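School bag: pack the night before or morning of?
Dovstead Parents Board > Lunches, Bags & Lost Hats

serpil_b
08/12/2021
Settle something for our house. My husband says a bag packed at night is a bag unpacked by breakfast. I say he has never once looked for a library book at 8:10 with one shoe on. Who's right?

LizelleS
Night before, always. We've had a "bag goes on the table" rule since May and it has survived, mostly.

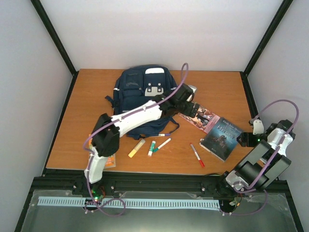
Navy backpack on the table, zip pocket at the front.

wian_molefe
Nice colour, hides the banana. I'm with the husband though. Ours packed at night for one term and slept with the bag open. Morning, 10 minutes, timer on.

serpil_b
Ten minutes? Mine needs 40 to find a pencil.

nokuthula m
Disagree with Wian. Mornings are for yelling about socks. Also a big bag is a mistake, they just fill it. My daughter's had 131 loom bands and no maths book.

wian_molefe
You counted them?

nokuthula m
She did. Instead of the maths.

LizelleS
Big bag stays, the folders get bent in the small ones. Front pocket is for notes home and I check it. Found one for an excursion that had already been.

serpil_b
Showing my husband this thread. He's claiming victory on the banana.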